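August 2021 – ball rebound, bench log

Pressure loss on the match balls again. Set the Clometti pump to 600 mbar, left two balls from the Vamorstead ground overnight. Selina read one at 225 mbar down on the old valve. The new valve held.

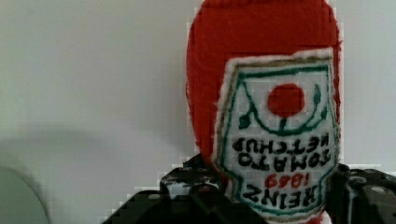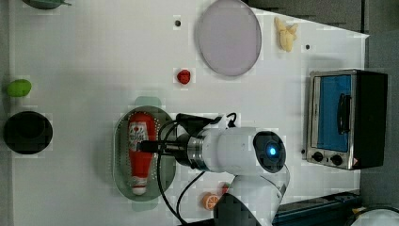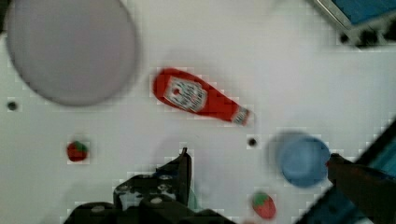 Do we retest the old valve before the away game? Only after Lerato has swapped the gauge, as it sticks near 200.

Drop test moved to the grass strip, 60 drops per ball. Uyên wants the worn panels logged separately – column added to the sheet. Ferdinand still has the spare needles.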